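Furniture & Small Spaces
2024-09-06
4 min read

OK, table night! I have been waiting for this one. The flat-pack table for the back room in Bastport is finally getting built and I'm going to post as I go, because a few of you asked how these things go together.

Quick background. The back room is 105 inches long and most of that is shelves. I wanted something small, white and light enough to carry out to the yard with one arm. The model is called the Junitov and I love it already, and I've only seen it in parts.

First thing I do with any flat-pack: clear a big surface and get everything out of the box before touching a single screw. Everything! Bags, legs, top, the little folded sheet. You want to meet all the parts before you start making promises to them.

The legs are the bit I was most curious about. They're long white tubes, and each one goes into its own corner on the underside of the top. Such a simple idea and so nice when it's done well. 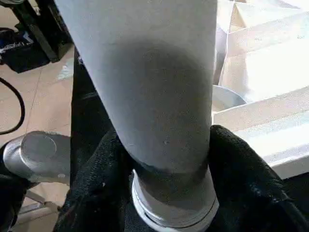 I'm a big believer in dry fitting. Set the leg in its corner, turn it a little, feel where it wants to sit, take it out again. Do that once for each leg and the real assembly is a breeze.

Also, please don't force a leg. If it stops halfway, back it out and start over. I once pushed through on a stool and spent 27 minutes getting the thing out again with a rubber glove and some bad language.

Someone in the replies is asking upright or upside down. Upside down, always! Put the top face down on a table and work with the legs pointing at the ceiling. You get gravity on your side and your back will thank you.

Put a towel under it if your floor or bench is rough. White shows every scratch – ask my bathroom cabinet.

The other thing I really enjoy is looking at the underside of furniture. All those ribs and recessed panels that you never see again once it's standing. Somebody sat down and worked out where the stiffness should go, and then it spends its whole life facing the floor. I could look at undersides all day.

Progress report: three legs up, two loose ones still lying off to the right. This is my favorite stage. It already looks like a piece of furniture, just a confused one.
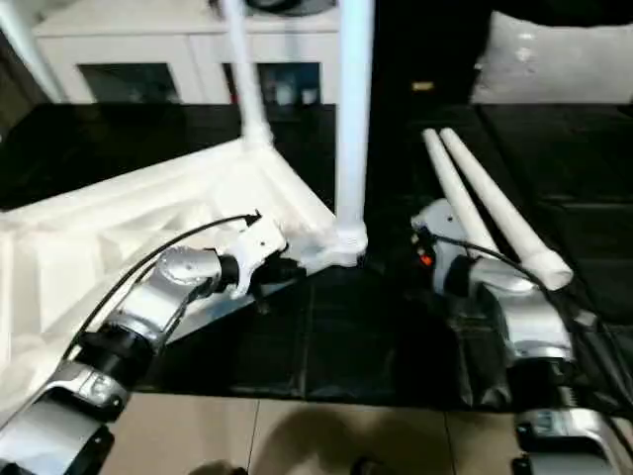
Posted by Ditirum | Bastport

Little tip for this stage – keep the loose legs on the same side as the hand you pick things up with. I used to pile them behind me and then twist around for each one like an owl.

And check the corners you've already done before adding the next leg. A tiny wiggle by hand is enough. If one has play in it, sort it out now while you can still get at it easily.

Don't crank anything super tight yet either. I leave everything a touch soft until all the legs are in, then go around again. The last corner always needs a bit of give from its neighbors.

To the person who asked what it's for: seedlings! Trays on top, watering can underneath, and out to the yard on warm days. By November it moves to the hallway and becomes the place where gloves and mail live.

And yes, I'm keeping the box until I've had the table standing for a week. Flatten it, slide it behind a door, forget about it. Same with the instruction sheet, which goes in the kitchen drawer with 186 others.

Right, back to the legs. If you've got a Junitov at home, tell me what you put on yours, I want ideas for the winter!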